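Ticket: Loose knob on glass pan lid, and a few other kitchen niggles
Site: Dastthorpe, shared kitchen
Raised by: Odair Bezerra
Picked up by: Octavio Paucar
Priority: Low
Status: Open, waiting for part

What was reported

Hello Octavio, and sorry to send you another kitchen one so soon after the toaster oven business in February. It's the lid again. The knob that screws on to the middle of it has been working itself loose, and yesterday it came away in my hand while I was lifting the lid off some rice. No harm done, but I'd rather it didn't happen to someone carrying it across the room. I have tightened it 3 times with the little screwdriver from the drawer and it holds for a day or two and then starts to wobble again.

While I'm writing, the plate rack seems a touch tight for the yellow plate, and I can't decide whether the mug tree leans or whether it's me. Please don't make a special trip for either of those!

Odair

First reply

Hello Odair, no need to apologise, I'm always glad to hear about these things before they turn into something bigger. Could you tell me whether there's a washer under the screw head, on the inside of the glass? It would be a small soft ring, clear or white, and they do have a way of going down the plughole. Please don't glue the knob in the meantime, however tempting it is — I had to throw a perfectly good lid away at Rustthorpe after somebody did that.

Octavio

Odair's answer

No washer that I can find. I looked in the sink strainer, the drawer and the bottom of the cutlery tray, where I found a teaspoon I had given up on, so the hunt wasn't wasted. The screw goes straight through on to the glass. I haven't glued anything, I promise.

Notes from the visit, 25th March

Came over after lunch and went through everything with Odair on the big table, which has the brown mat on it and is much kinder to glass than the worktop. The pans, plates and mugs were all set out together, and we worked our way round.

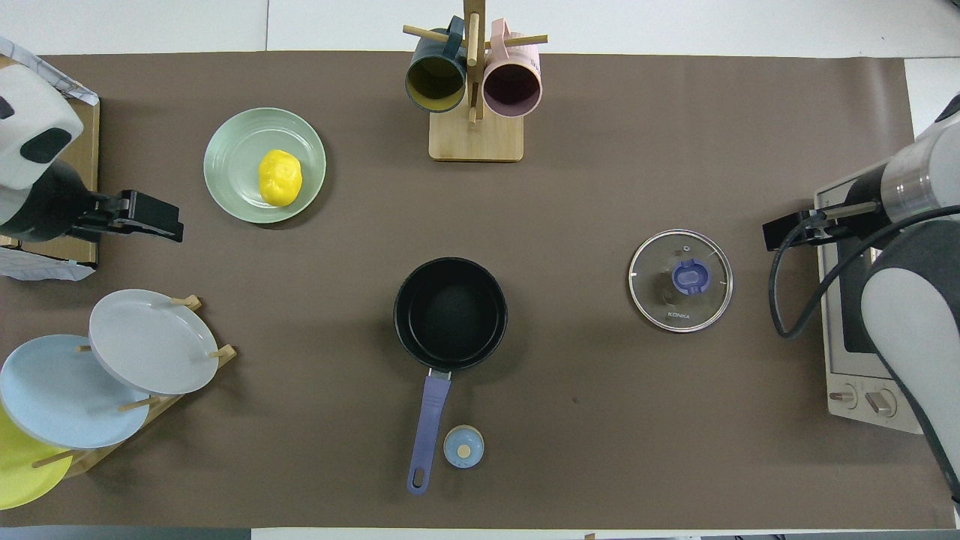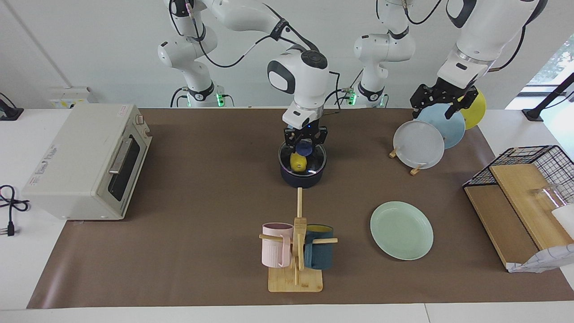

Findings

1. Lid. The glass is sound, with no chips that I could feel under the steel rim. Without its washer the screw has nothing soft to bite against, so it backs out a little every time the lid is turned. I've put in a spare from my tin, a bit thicker than I'd like, and it's finger tight plus a quarter turn. It should do nicely until the proper one arrives. I've ordered a pack from Vrettos.

2. Plate rack. Nothing wrong with the rack. The yellow plate is slightly thicker at the edge than the others, so it likes the widest gap, and if it goes in first the rest follow without any fuss.

3. Mug tree. It stands straight on the table. I suspect the shelf by the window, and I'll bring the long level next time. Until then, hang one mug on each side and it will be quite steady.

4. Toaster oven. Both knobs turn freely, so I'm happy to close the February ticket.

Still to do

Octavio to fit the Vrettos washer when it comes, and check the window shelf at the same time.

Odair to give the lid knob a gentle twist before using it, and to write on this ticket if it moves at all.

Lemons are on Odair's shopping list and not mine, whatever the note on the fridge says.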